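Leave the Crackle Alone

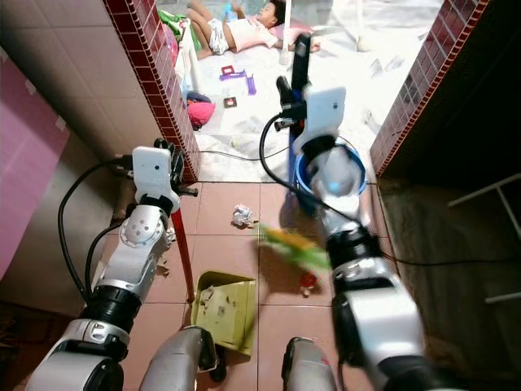
I bought my first box of used records at a yard sale in Malham, 63 of them for less than a pizza, and I have been arguing with other collectors ever since. The argument is always about noise. Somebody posts a nice old string quartet and within minutes there's a reply telling them to run it through software and scrub out every pop. Well, cleaning is great! I'm all for cleaning. A plastic dustpan with little beige crumbs in it is a happy sight to me, and so is the gray fuzz that comes off a brush after side one. But dirt is dirt, and a recording is something else.

My friend Kilian Lanz sent me his digital transfer of a piano recital on the Gustum label last September, and he'd taken out 569 clicks (he was very proud of the number). I played it next to my own beat-up copy. His was quiet, sure. It also sounded like the piano had a blanket over it – the front of every note was gone, and so was the air in the hall before the slow movement.

I get why people do it. Headphones make a scratch sound huge, and if you paid real money for a disc you want it to behave. Fine. Fix the one awful thump that makes the dog jump. Then stop and listen for a week before you touch anything else. My copy has 9 bad seconds near the end of side two, and I still play it most Friday nights with the volume up.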